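## Button pressing: results from the Trateo runs

The button-pressing work under Trateo has now reached the point where the method can be written down. Khang Tăng and Ifigeneia Triantafyllou ran the trials in the Culivmont lab through September; Imre Pap did the training and Fatima Matlala checked the scoring.

The question was narrow. A policy trained on recorded demonstrations can usually bring the hand to the right part of a wall panel, but it loses accuracy over the last stretch, when the gripper begins to hide the button from the head camera. We wanted to know whether the error comes from the vision side or from the way the demonstrations are cut into training segments.

We used 300 demonstrations, all given by teleoperation. The baseline policy was trained on whole recordings. The second policy, which we call Aramon after the branch it was developed on, was trained on the same recordings with the final approach split off and sampled more often. Network, learning rate and number of steps were the same for both. The split point is set by the distance between gripper and panel, taken from the joint readings, so no hand labelling is needed.

Each policy was given 100 attempts. An attempt was scored as a success if the button registered contact within the time limit and the wrist force stayed under the threshold. The baseline succeeded in 61 attempts and Aramon in 84. Most of the baseline failures were low: the fingertip met the panel under the button and stayed there until the limit ran out. Aramon still fails in this way, though less often, and its remaining failures are spread more evenly.

Two limits should be noted. All attempts used the same panel, so the result says nothing yet about other button shapes or mounting heights. The starting pose of the arm was also varied over a fairly small range, and Markos Tsolakis has pointed out that the baseline may suffer more than Aramon outside it, or less; we have no data either way. A run with the head camera masked during the approach is planned as a check on the vision side.

The recordings, the split script and the scoring sheet are in the Trateo folder on the shared drive. If you rerun the scoring, use the later version of the sheet, as the first one counted timeouts twice. Comments on the method should go to Imre before the write-up is circulated.
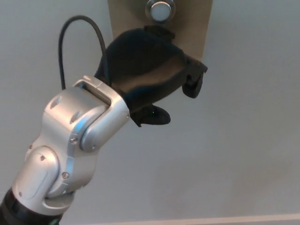 ## Shared drive: move to Uçar

The move of project folders to the Uçar server starts with the oldest recordings. Folders will be read-only while they are being copied. Please close any open files before leaving in the evening, and tell Fatima if a script of yours still points to the old path.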